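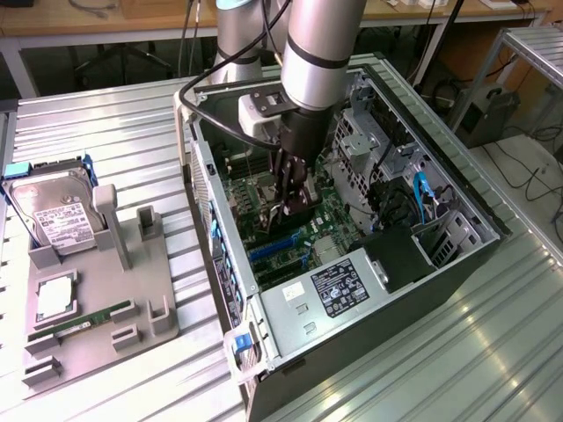
Workshop tips: teaching an arm to take a PC apart by hand guiding and remote control

These are notes from our bench at Drumport, collected by Philomena Boateng and Kinga Kiss. They apply to any light arm with a two-way gripper and a free-drive button. Last edited 28 Feb 2024.

Setting up the case

Lay the tower on its side with the cover off and the motherboard facing up. Clamp it to the table or wedge it against a stop. If the case shifts a little during a demonstration, every one after it will be off by the same amount.

Unplug the power cord and hold the front button in for a few seconds before anyone reaches inside. Tuck loose drive cables toward the drive cage. A SATA cable that springs up will catch on the fingers on the way out.

Give every part a place

Use a tray with a holder for each part. Ours has an upright slot for the hard disk, a square recess for the CPU and two clips that take a memory module lying flat. Bolt the tray down. Keep the processor pocket shallow so the fingers can get under the edge of the part.

Put the tray on the side where the arm has the most elbow room. We use the left.

Hand guiding

1. Hold the arm above the wrist, never by the fingers.
2. Bring it straight down over the part from well above the case wall.
3. Stop just short of contact, save the point, then go in slowly.
4. Save another point once the part is clear of the case.

Hand guiding is best for the large moves. It is poor for the last bit, where your own grip pushes the arm sideways.

Remote control

Switch to the leader arm or the joystick for memory modules and cards. Set the speed to 7 percent near the board. Open the memory latches before you start recording, unless the latches are part of the task.

Stand where you can see the slot from the side. Camera view alone makes it hard to judge height.

How many demonstrations

Kinga records 39 for each part and throws out any with a pause longer than four seconds. Long pauses teach the arm to wait. Start each one from a slightly different position.

Cables on the arm

Leave slack in the gripper cable, enough for a full turn of the wrist. Check the ties every November, or sooner if the cable rubs on the edge of a case.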